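We use cookies to count visits and remember your settings. By continuing to browse you accept this. Manage preferences | OK

Call for participants: room reset and tidying sessions, Holano building

Posted Tuesday, October 29, 2019. Reference 2443.

Wondari is looking for adults to take part in a study of how people put a shared room back in order after use. The study compares written, spoken and unmarked storage arrangements. It is paid, and no experience is required.

What you will do

Each participant attends three sessions on separate days. A session lasts 2 hours including a break. You will be given a room in a used state and a short sheet stating how it should be left. Typical work includes returning chairs and small tables to their places, sorting household items into bins, folding cloths, wiping surfaces and packing one carton for storage. You work at your own pace. There is no score, and participants are not compared with one another.

In the first session the storage places are labeled. In the second they are described to you once, at the start. In the third you decide where things go and write a short note for the next user of the room.

Who can apply

You must be 18 or older, able to stand and walk for most of an hour, and able to lift a carton of 15 pounds from floor to table height. You should be able to read a one-page instruction sheet in English. People who clean or organize for a living may apply, but should say so on the form, as they are placed in a separate group. Employees of Wondari and of our partner Lununik are not eligible.

We have 158 places. More than half are reserved for people who have not taken part in a Wondari study before.

Conditions

Payment is $24 per hour, paid by check or bank transfer within ten working days of each session. Bus fare is refunded on receipt. Wear closed shoes and clothing that allows you to bend and reach. Lockers are provided – bring your own padlock.

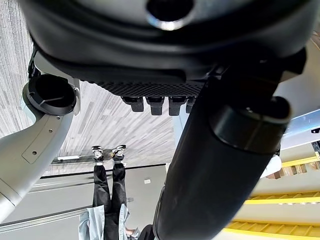
Sessions are recorded on video, and a member of staff may be present in the room. Recordings are stored under a participant number and are used for analysis of the order in which items are handled. You may withdraw at any point and will be paid for the time attended. Sessions run on weekdays and continue until the end of May.

How to apply

Complete the form at the Holano front desk or ask for a copy by mail. State the reference number, the times of day you are available, and any limits on lifting or reaching. The building is on the Boström lot, with step-free entry from the parking side. Applicants who are selected receive a letter with three proposed dates. Changes to a date need two full working days' notice.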